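I have now watched the first series of Vullard twice, and I'm still not sure I could explain the plot of episode four to anyone. I don't mind one bit. It's a proper old-fashioned family saga (feuding sisters, a failing record label, a will that keeps going missing) and I've fallen for it the way I used to fall for the soaps my gran taped on the big telly in the front room.

If you haven't seen it, the Bednarek family run a little label in a seaside town called Sodside, and the father dies in the first ten minutes, leaving 654 unsold boxes of the same terrible Christmas single. That number comes up in every episode. Somebody even sings it at the funeral!
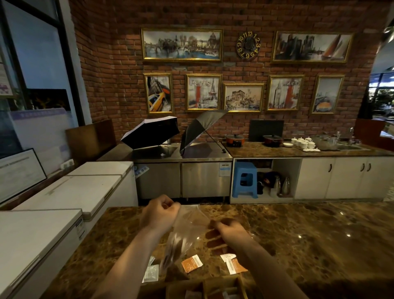 Sodside Watchers, the telly and film club
The thing I keep coming back to is Negin Zamani as the elder sister. She does so much with so little. There's a bit in the second episode where she's on the phone to the bank, and all she says is "yes" and "right" and "I see" for what feels like a whole minute, and by the end you know she's lost the house. I rewound it straight away. My sister, who was only half watching, put her crisps down.

The younger sister gets all the shouting, and I'm less keen on her, though that may be the writing. She's given a secret boyfriend, a motorbike and a gambling problem in the space of 20 minutes, and none of them come up again until the finale. I'd have happily swapped the motorbike for more of the aunt. The aunt is brilliant. More of the aunt, please, and let her keep that awful green coat.
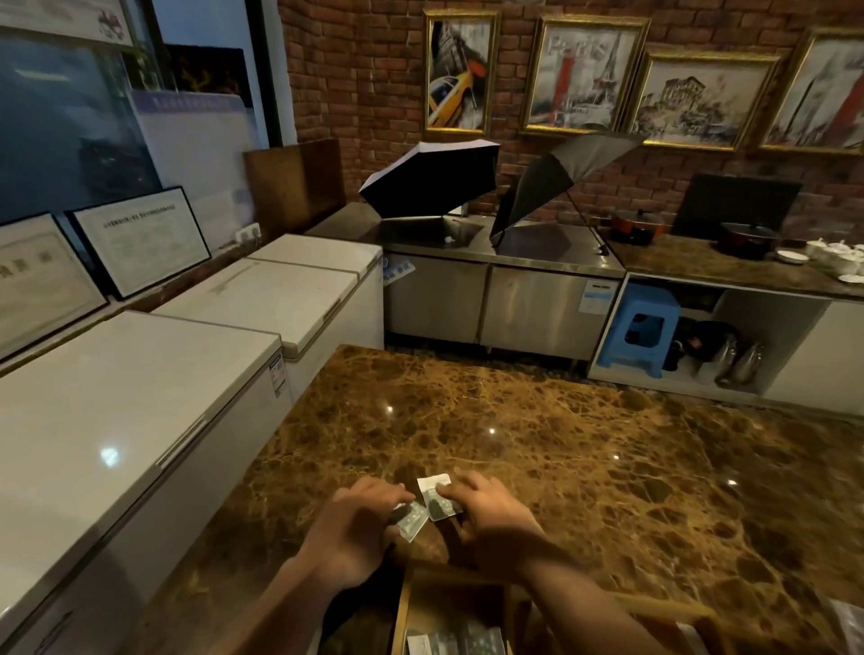 Then there's the music, which I was dreading. Made-up pop songs on telly are usually dire, but the one they use over the closing credits has been in my head since January. The rest of the soundtrack is by a duo called Animton and it's mostly moody piano, apart from the wedding, when it goes full disco and the whole family ends up dancing on the pier in the rain. Daft, and I cried.

I do have grumbles. The will turns up inside a piano stool, and I'd guessed that by episode two (so had everyone in our group chat). The accents wander about a fair bit. And the man from the big London label offers them 600 quid for the entire back catalogue, which is meant to be an insult, only the sisters go away and think it over for two episodes.

A second series is on the way and I'll be there for it, probably with the same blanket and a large bag of wine gums. I want to know what was on the B-side.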